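Fadovora im Hotelalltag: unser Eindruck nach dem ersten Monat

Seit März fährt bei uns im Haus Trakau der Fadovora von Gramska mit auf die Etage, und ich bin immer noch ganz begeistert! Der Greifarm übernimmt die Endkontrolle der Zimmer: Schubladen auf, nachsehen, ob Gäste etwas liegen gelassen haben, wieder zu. Früher habe ich mich dafür an einem vollen Tag gefühlt 200 Mal gebückt – das merkt der Rücken. Am Nachttisch gefällt er mir am besten, weil die breiten dunklen Finger die Schubladenfront von beiden Seiten angehen und das Holz bisher keine Schramme abbekommen hat.

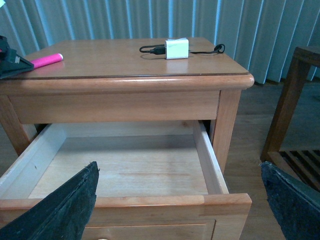

Ziad Bataineh sieht es nüchterner: Mein Rücken dankt es auch, aber die Runde ist jetzt einsamer. Früher sind wir zu zweit durch die Zimmer, heute steht einer am Tablet und gibt frei. Ich hätte gern, dass wir da abwechseln.

Den Wechsel machen wir seit Mittwoch, und es läuft deutlich besser.

Kabel und Kleinkram

Ladekabel sind die Königsdisziplin. Ein dünnes weißes Kabel, das locker in Schleifen auf dem Holzboden liegt und in der Bodensteckdose steckt, ist für jede Maschine eine harte Nuss. Bei solchen Stellen schaue ich am Tablet mit und gebe jeden Griff einzeln frei. Das dauert, aber ich muss nicht mehr auf die Knie. 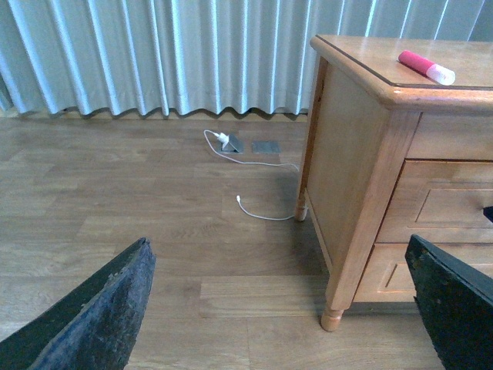 Was mir fehlt

Eine deutsche Sprachausgabe und ein leiserer Antrieb für die Zeit vor 9 Uhr. Die Einweisung durch Kristaps Zariņš war dafür klasse, geduldig und ohne Fachchinesisch. Von mir eine klare Empfehlung für Häuser, die ihr Team von Anfang an mitreden lassen.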